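Department of Interior and Product Studies
Student Project Report, Spring Term
Shared Desks and Small Items: A Study of Storage in the Pulcombe Study Room

Submitted by Kerstin Forsberg

1. Background

The Pulcombe study room is used by students from several programs, and its desks are not assigned. Complaints to the front office in the fall term dealt mainly with clutter: chargers left behind, food packets mixed in with papers, and too little clear surface for a laptop and a notebook at the same time. This project examined whether a divided desktop box could reduce the space taken up by small items without adding fixed furniture to the room.

2. Method

The work was carried out in February over a period of 2 weeks. During the first week the desks were left as they were. During the second week a box was placed on the desks in the study area, and users were told only that it was there for small things. Notes were taken each weekday and once on Saturday, when the room is at its busiest.

A short questionnaire was left at the door. Of the 100 forms printed, almost half came back. Users were asked what they normally bring to a desk, what they put in the box, and whether the box was in their way.

3. Materials

Two designs were compared. The Tangen tray is a shallow design with loose inserts. The Novwood box is deeper and has fixed compartments with slanted dividers, intended to let the user see and pick up an item without tipping the box. The Tangen tray was withdrawn after 4 days, as the inserts moved whenever the tray was carried from one desk to another. The remaining results concern the divided box only.

The budget for materials was 400 kronor, which covered both designs and the printing.

4. Results

Users put snacks in the box more often than any other item. Pens came second. Chargers and cables were seldom stored in it, and several respondents wrote that the compartments were too small for a coiled cable. External drives also stayed on the desk, next to the computer they were connected to.
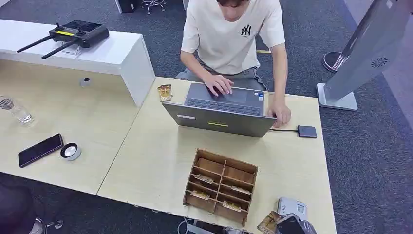 Figure 1. Desk in use, with snack packets in the divided box in front of the laptop.

Placement proved to be a matter of some disagreement. With the box at the center of the desk, its contents were easy to reach from both sides, but it used the area where many people would like to open a book. Respondents who shared two adjoining desks preferred to have it near the seam -- a position the project had not planned for.

Wrappers were a further problem. The box has no place for trash, and empty wrappers were often left on the desk surface.

5. Recommendations

The divided box should be kept for a further trial, with one larger compartment for cables. A small waste container should be provided at each pair of desks. The supplier Wulard has been asked for a price on a wider version, and its reply will be added to the appendix when received.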